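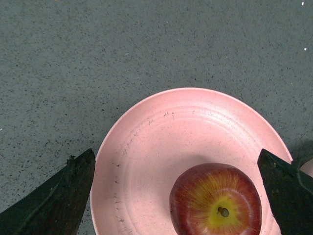
Getting scuff marks off matte coloured plates

I love a matte plate. Fruit looks fantastic on one, toast looks fantastic on one, even leftovers look like you meant it. The trouble is that they pick up those thin grey streaks, mostly near the rim, and a normal wash doesn't shift them. My pink one has a good crop of them along the top edge and a few fainter ones down inside the well. I spent a happy Saturday in August working out what helps, and it's so easy that I ended up doing half the cupboard!

Mark or scratch?

Run a fingernail across the streak. If it catches, that's a scratch and it's staying. If your nail glides straight over, there's a fair chance it's residue left behind by cutlery or another plate, and you can have a go at it. Plenty of plates have both. Check in daylight if you can, side on to a window, and don't be fooled by the little speckles some plates have all over. Those are part of the colour (yes, I scrubbed at one for ages).

What you'll need

Bicarb soda, 2 teaspoons
Warm water
A soft cloth, plus a dry tea towel
Dish soap
An old soft toothbrush if your plate has ridges

Step 1. Wash the plate first

Take the apple off, obviously, and give the plate an ordinary wash with dish soap. Grease stops the paste from getting to the marks. Dry it well.

Step 2. Mix the paste

Add warm water to the bicarb a few drops at a time until it's as thick as toothpaste. Too runny and it slides down into the middle, where it does no good at all.

Step 3. Test underneath

Rub a dab on the base and rinse. If the colour dulls or the spot goes shiny, stop there. Some matte finishes polish up under very light rubbing, and you'll see the patch every time you use the plate.

Step 4. Rub along the curve

Dab the paste on the streaks and leave it for 7 minutes. Then work with the cloth in small strokes, following the line of the rim — light pressure, lots of strokes. For ridges, run the toothbrush around in the same direction as the ring. I give each patch 40 strokes and then look.

Step 5. Rinse, dry, look again

Rinse until there's no chalky feel left. Bicarb dries white and can hide in the grooves, so rinse once more than you think you need to. If a mark is fainter but still there, go round again. After a second go I leave it alone.

Keeping new marks away

Slip a paper towel between plates when you stack them. Cut your fruit on a board and bring the slices over to the plate. Skip steel wool and the green side of the sponge, however tempting!

Any scratches that are left won't bother a bowl of grapes or an apple. Mine lives on the bench as a fruit plate now, and the colour still cheers me up every morning.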